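**Ticket 409: Cabinet tidy routine, door closing step**
Site: Buckley office, second floor
Unit: Florum two-handed unit
Opened by: Carys Llewellyn, Facilities
Assigned to: Roel Baert, Zonder Field Support
Priority: Medium
Status: Open, pending retest

### Reported problem

The unit is expected to open a storage cabinet, put away items left on the countertop, and close the door. Facilities reports that the door is frequently left standing open at the end of the routine. The unit then records the job as complete. Staff have been closing the doors by hand at the end of the day.

Facilities asks for a written answer to two questions: whether the fault can be corrected under the present service agreement, and whether the routine should remain on the July schedule.

### Log

**08:40, R. Baert.** Pulled the job history. Of 400 recorded runs, 284 ended with the door confirmed closed. The remaining runs were marked complete on a timeout. A timeout should not count as a completed job. Configuration error confirmed, entered separately as ticket 161.

**09:15, R. Baert.** Checked hinges by hand on the affected cabinet. Door swings freely through its full range. Screws are tight. No adjustment made.

**09:50, C. Llewellyn.** Please note that the same cabinet gave no trouble when the previous contractor's staff used it. We would prefer not to replace hardware in order to suit the machine.

**10:05, R. Baert.** Understood. No hardware change is proposed at this stage.

**10:30, R. Baert.** Ran the opening step ten times. The pull on the handle is reliable when the door is unlocked. When the door is locked, the unit pulls three times and stops with the correct warning. Opening step passed.

**11:20, R. Baert.** Ran the closing step. The unit reaches for the free edge of the door and pushes in a straight line, although the edge travels in an arc. Contact is lost partway, and the door stays where it was left. A person corrects for this without thinking about it. The unit follows the path it planned before first contact.
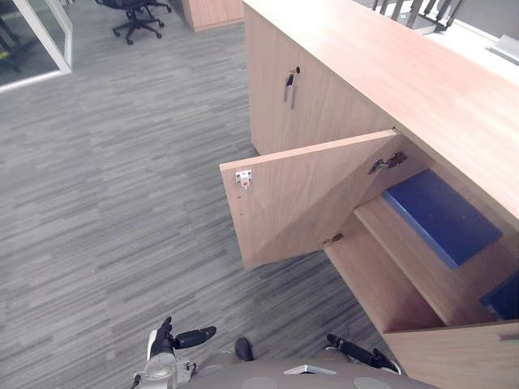
**11:45, R. Baert.** Changed the closing step to a curved path based on the measured door width, with a second push near the end of travel to engage the catch. Irnach motion library updated to permit a new plan after contact is lost. Retest to follow once the update has been approved.

**13:10, C. Llewellyn.** Will the revised step work on the wider cabinets in the meeting rooms?

**13:25, R. Baert.** Not without measuring each one. The path depends on the door width. Facilities should limit the routine to measured cabinets.

### Interim answer to Facilities

The fault is in the software and is covered by the agreement. The unit may continue to open doors and place items on shelves. It should not be relied upon to leave a work area in order without a check by staff, and Zonder does not recommend scheduling it outside staffed hours until the retest has passed.

### Open items

- Approve motion library update (Facilities)
- Correct timeout status, ticket 161 (Zonder)
- Supply door widths for meeting room cabinets (Facilities)
- Repeat closing test, 50 runs, results to be attached to this ticket (Zonder)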